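Hang the small pictures first

Every house I have ever loved visiting had pictures in odd places. A postcard by the kettle, a tiny landscape beside the bathroom light switch, a photograph of trees at the turn of the stairs where you only catch it going down. And yet most of us still buy one enormous canvas, hang it over the sofa and call the job done!

I think we've got it backwards. Start small. A modest frame asks you to walk up to it, and it forgives you if you put it in the wrong spot – you take it down, fill the hole and try again on Friday. I moved one little print 4 times last winter and enjoyed every single move.

My mum's old flat in Nirnska had a hallway so narrow that visitors turned sideways to pass each other, and it was the best gallery I've known. None of it matched. Half the frames came from the Sepúlveda market, where 40 minutes of rummaging would get you something scratched and wonderful, and I'd still choose those over anything new and flawless.

Winter pictures all year round

People put away their wintry pictures with the December decorations, and I wish they wouldn't. Bare branches are gorgeous in July. They're all line, like a good pen drawing, and a pale sky behind them gives a busy room somewhere quiet to look. A plain black frame suits them perfectly, especially near something with a lot going on, such as a checked rug with a scrolling border.

Before you reach for the hammer, hold the picture up. Hold it with both hands, at arm's length, over the rug, near the door, next to the shelves, and give each place a proper chance.

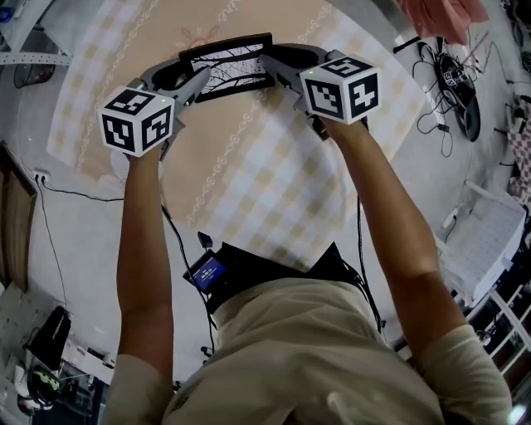
Leave some wall alone

Having said all that, please don't fill everything. I adore a crowded hallway, but a bedroom wants one good picture and a stretch of paint (mine is a chalky blue from Stilora, and I could look at it for hours). Live with the gap for a month or two. The right thing will turn up, probably at the bottom of a box at somebody's jumble sale, and you'll know exactly where it goes.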